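Wednesday Trial

The trial ran for 40 days, and Hannelore Oltmanns had left it until day 32 to look at it properly. She put her coffee on the windowsill, closed the door of the small office and opened the Tikeo page on her screen.

Tikeo sold robot cells by subscription. Before you paid for one, they gave you a simulated one to work with. You told them what parts you had and what you wanted done with them, and they built a room on the computer with a table and an arm in it. If you liked what the arm did, they shipped you the real thing. If you didn't, you owed them nothing.

Trokberg made test plugs for elevator controls. It had 20 people on the floor and an order for 1000 plug sets due at the end of October. Soon-im Yeo had run the sorting bench for eight years and her right wrist was in a brace.

"You're doing it now?" Soon-im said from the door.

"Come in and sit down. You know the work and I don't."

Soon-im took the other chair. At nine o'clock the call came through. It was Josué Falcão from Tikeo, who had a head cold and kept muting himself to cough.

"I've loaded your job," he said. "Fixture at the back, board at the front. The arm takes a block off the board and sets it in the fixture. I'll start it slow."

The arm filled most of the screen. It reached in from the right with its gripper down near the gray fixture, and the four blocks waited on the board in front of it, each with a different color on one end.
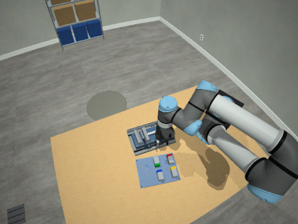
"Stop it there," Soon-im said.

Josué stopped it.

"The green one is turned around. Did you do that on purpose?"

"I did. The request said parts don't always come in facing the same way."

"Who wrote the request?"

"I did," Hannelore said. "I watched you for a morning in the spring. You turned half of them over before you put them in."

Soon-im looked at her and then back at the screen. "All right. Let it go."

They watched it work. It was slower than Soon-im, even after Josué brought the speed up. It went to the green block last, lifted it, turned its wrist and set it down the way it should go. Then the board filled again and it started over.

"What does it do when one is bad?" Soon-im asked. "When the end is chipped."

"Right now it doesn't know," Josué said. "You'd need the Fero camera for that. It's a separate line on the quote."

"How separate?"

He told them. Hannelore wrote the number down and drew a box around it.

"So I'd still be checking them," Soon-im said.

"Somebody would."

"Before they go on the board or after?"

He coughed, muted himself, and came back. "Before would be better. Once they're in the fixture they're hard to get at."

Soon-im nodded. She asked whether the table could be lower than the one on the screen, and he said it could. She asked what happened if she reached in while it was moving. He said it would stop, and he offered to send the safety sheet. She told him to send it that day.

When the call was over, Hannelore went to get her coffee and found it cold. She drank it anyway.

"Gilmar Coutinho has one of these at Assunção," she said. "He says it took them most of a month to get it right. I could drive you over to see it."

"Does he still have his people?"

"He says so. Jailson Trindade runs the arm now. He used to be on the bench."

Soon-im undid the strap of her brace and did it up again one notch looser. "I'd want to talk to Jailson, then. Gilmar can stay in his office."

"I'll call him."

"And I want the camera. I'm not going to sit there squinting at chips so a machine can do the easy part."

Hannelore looked at the number in the box. There were eight days left in the trial. She picked up the phone and asked for Jailson.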